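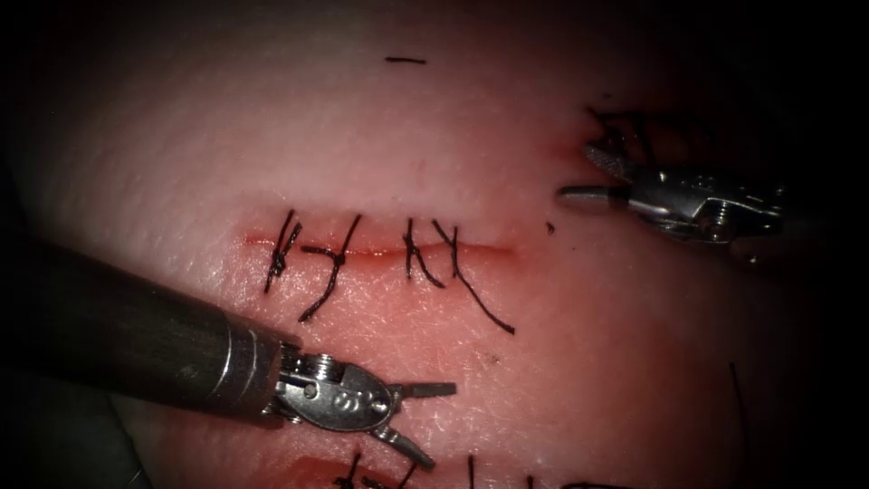 News from the two-arm suturing build

The arms in our shared workshop are now working over the practice pad. In September we changed the cable tension on both wrists, with a drum that came from Gollton, and the control board from Raltar got 2 new fuses. Closing the jaws is smoother than before - I am still not satisfied with the opening.
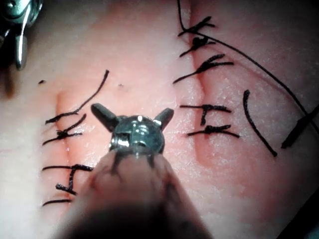 Brulten Workshop, Robotics Group

The wrist view is what I look at most when I tie. The depth is difficult to judge there, so I check the side view before each approach. Our control program, Karras, keeps 16 settings for each arm.
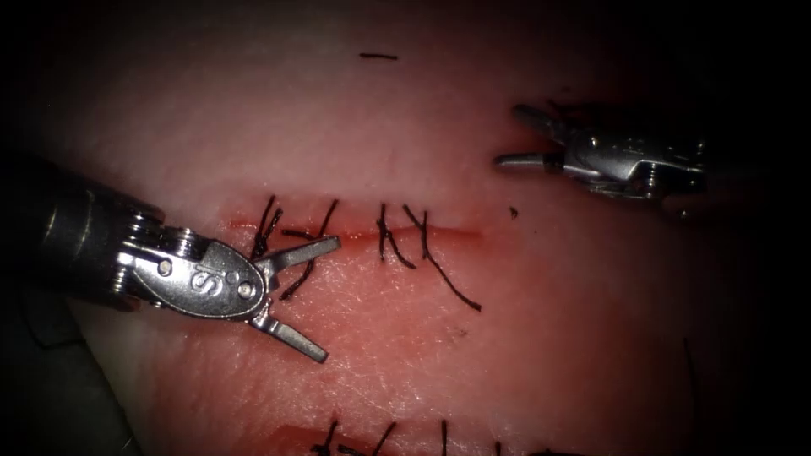 Written by the arm bench editor

Stitches with long tails are harder to work around, and I would like to trim them shorter next time.

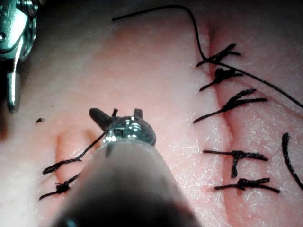 Can members try the arms?
Members can book the bench in the evening, after a short introduction. Please bring your own thread.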